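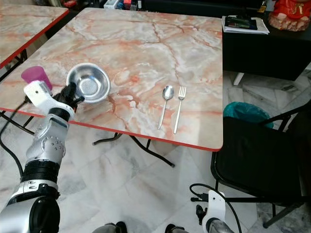
I have wanted a folding table I could like for a very long time. The ones I grew up with were brown, wobbled if you breathed on them, and took a bite out of your thumb every time you put them away. So when I needed something for the lunch corner I went in with low hopes, and I came out with the Eleo square folding table, and then a second one, and I have been talking people's ears off ever since. It's the top that gets you. It's a marble pattern in pale gray and white with these peachy orange veins running all through it, glossy, with a thin red band around the edge, and a plain steel bowl and a pink plastic cup look great sitting on it. I'd have sworn I wanted plain white. I did not want plain white.

Eleo Square Folding Table
Reviewed January 5, 2018
Rating: 9 out of 10
Bought from: Tandgate, with my own money

Who's writing

I cook lunch for whoever is in the building, and I also end up feeding people at home most weekends, so my tables get set up, wiped, leaned on, folded and shoved behind a door more than most. I'm hard on furniture. I'm not a careful person! My last table was a Zatenton, and it went to my brother-in-law's garage, where it holds paint.

The top

Let's get the looks out of the way, even though they're half the reason I'm writing. The orange is warmer in person than on the Tandgate page, closer to salmon in some spots and peach in others, and the veins wander off at a diagonal and split the way cracks do in old ice. It hides crumbs a little too well, to tell you the truth. I wipe the whole thing down after every meal whether I see anything or not, and with the gloss that takes one pass with a damp cloth. Tomato sauce came off. Turmeric came off too, though I got to it fast and I wouldn't leave it overnight to find out.

The gloss does show smears. If you have a bright ceiling light, you'll see the swipe marks until they dry, and a dry towel afterward fixes it. Light bowls also slide a bit if you stir hard. I put a folded dish towel under mine when I'm whisking and that's the end of it.

I keep hot pots off it. The leaflet that came in the box doesn't mention heat at all, and I'm not going to be the one who tests it.

The red edge

Lejla Jurić, who was with me when I opened the first box, thought the red band was a mistake and said it made the table look like a diner. I love it for exactly that. It's a skinny line, bright, and it picks up the orange in the top. It's also smooth where your forearms rest, and the corner is rounded, so I've walked into it with my hip at full speed and lived. My one worry is how the band will hold up over the years. On the Zatenton the edging started to peel at a corner and then you couldn't stop picking at it. So far this one is tight all the way around on both tables.

The legs

Black metal tube, folding, no fuss. You open them out, press down, and you're done. The first week they were stiff enough that I had to put a knee into it, and they've loosened up nicely. They're slim, so there's plenty of room for your feet, but do watch the low bar if you like to stretch your legs out. Mine stands fine on tile. Luzius Baumgartner has the same table on an old wood floor with a dip in it and he keeps a bit of cardboard under one foot, so I'd say the table wants a flat floor.

Having two

I bought the second one in a hurry before a big lunch and it's the best thing I did. With two, one is for eating and one is for serving, and nobody has to reach across anybody. The veins don't line up from one top to the next if you push them together, so don't expect one long slab of marble, but I sort of like the jumble.

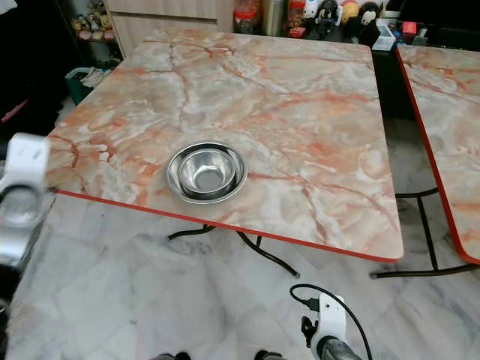

The nested steel bowls on one table, with the second table off to the right.

Those bowls deserve a word, because people always ask. They're Solís, plain stainless, and I use the wide one with the broad rim under the small deep one when I'm putting out anything drippy — olives, pickles, a dressing. Pits and spills go in the outer dish and the table stays clean. They stack for the cupboard too.

What could be better

A carry handle, please. The top is slippery when it's folded and you end up hugging it up the stairs. And some kind of catch on the legs, so they don't swing open halfway through a doorway. I tie mine with a loop of kitchen string, which works and looks terrible. That's the missing point.

Would I buy it again

I already did, so yes. I paid the same both times, and shipping was quick. If you eat at it every day and you want something pretty that disappears when the floor needs mopping — get it. If you need a workbench, get a workbench.

2 comments

Spyros Popescu
Does the pattern come in anything without the orange? My wife likes the shape but our kitchen is green. Also wondering how it does with kids drawing on it.

Reply from the author
I only saw the orange when I bought mine, so check with Tandgate. My niece got marker on it in the first week and it rubbed off with dish soap. Ballpoint left a faint line that I can still find if I go looking.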